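Spent the morning reading the loan papers for the Wungate flood wall. Short thread on who pays, as far as I can follow it.

The wall and the two pumping stations are being paid for through a climate loan to the town, not a grant. A lot of people at the March meeting thought it was a grant. The first notice used the word "funding" and left it there.

The lender is Dralline. They lend to small towns for water and heat projects. The rate is fixed for the first 7 years, then it is reset once. The reset formula is in annex 4, which was missing from the first upload and is there now.

Repayment comes out of the drainage charge. There are 2739 properties on the charge. Of those, 568 are in the low-income band and pay half. That band stays the same under the loan terms. I checked because two people asked me.

Vicente Mansilla did the cost review for the town. His main point is that the pumps will need more upkeep money than the plan sets aside. The town's reply says upkeep will be looked at each year. It doesn't give an amount.

Sum-yee Yeh asked at the meeting whether the wetland at Cetwood is still part of the project. It is, but it moved to the second phase, and the second phase has no signed money behind it yet. The loan covers the first phase only.

I would have liked the wetland first. It is cheaper per acre and the land is already public. The engineers at Olszewski say the wall has to come first for the lower streets, and their flow maps do back that up.

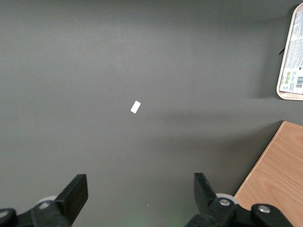

Can the town pay the loan off early? After the rate reset, with three months' notice and no fee. Before the reset there is a fee, and it gets smaller each year.

The fee table is on the page after the signatures, so keep scrolling.

Written comments go to the clerk's office until 5 pm on the last day of the month. Put the project name on the first line or it goes in the general pile.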